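Shop Notes: where the equipment money is going

Dated 2022-08-27, and written at the kitchen table, so forgive the crumbs.

Okay, I promised in the last newsletter that I'd go through the equipment plan before anyone had to vote on it, and a few of you have been (very politely) reminding me. So let's do it. Grab a coffee, it's mostly numbers and me grumbling about shipping.

The short version is that we have $3000 for the household tasks project between now and November, and I want to spend $2852 of it on hand-held grippers and the things that go with them. The long version is longer.

When Oluwaseun Shehu and I first sat down with the budget back in the spring, we both had our eye on a used arm. I'll admit I was the worse offender! Brukimano had one listed with a controller and a stand, the price kept dropping, and I had the tab open for weeks. Then we priced everything the listing left out: the crate, the freight, a proper base, a safety stop, an electrician for the outlet by the back bench. We'd have blown through the whole pot before teaching it to pick up a sponge. I closed the tab. (I opened it again that night. Then I closed it for good.)

What we're doing this year is collecting demonstrations by hand. You hold the gripper, you do the chore, the camera on it records what your hand did, and the recordings are ready for whatever arm we can afford later on. Several of you have already tried the loaner from Dabbas and had opinions about the grip, the weight and the trigger, all of which I wrote down and all of which went into the order. Left-handers, I heard you. The new handle is the same on both sides.

So, the order. We'd get 2 complete grippers from Drostby, plus spare fingers, because fingers are what wears out first and the wait for replacements last time was miserable. I also put in for memory cards (good ones, please, no more bargain bin), a charger that can handle more than one battery, and a stack of printed markers on stiff board. The markers are the cheapest line on the whole sheet and I still managed to argue with Oluwaseun over it for half an hour. He wanted to print our own at the copy place. I wanted ones that stay flat. We're buying the flat ones.

There's $55 in there for shipping, which I got by asking twice and sounding sad on the phone. If we split the order it goes up, so I'd really love to send it in one go.

What I left out: the Skikeck workstation. I know, I know. It's a lovely machine and it would chew through our recordings faster than what we have now, but it costs more than everything else put together and the old desktop is still plugging along overnight. I'd like to look at it again next year, once we know how much footage we really make in a week. Same goes for the second arm mount. Mounts can wait until there's something to mount.

The part I'd most like your thoughts on is the rooms. Kitchens are easy to plan for, everybody wants to do kitchens, and we have dishes coming out of our ears. Bathrooms are harder. There's less space to turn around, the view through the wide lens gets crowded by the gripper itself, and you're working down low half the time. I think that's a good argument for putting real hours into them, and it affects what we buy: shorter handles if Drostby can do them, and extra wipes for cleaning the gear between turns. 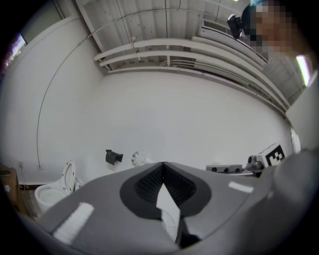 Gripper view from the bathroom setup, toilet at lower left and a marker cube over on the right.

I've penciled in a bit for consumables too, meaning tissue, paper towels and cleaning cloths. It sounds silly next to a gripper, but we go through a lot of the stuff and somebody always ends up paying for it out of pocket. Keep your receipts, please, even the crumpled ones. If you've been covering for us since spring, send me what you have and I'll get it sorted out before the new order goes in.

If you do the subtraction you'll see that leaves $148. I want to sit on it. Something will break, or a card will vanish down the side of somebody's car seat, and I'd rather have the cash there than come back asking in the fall.

The full sheet is pinned up next to the sign-out log, with the quotes stapled behind it. Scribble on it! Oluwaseun is collecting comments on the spare parts list and I'm taking everything else, including complaints about the handle color, which is gray, and which comes in gray.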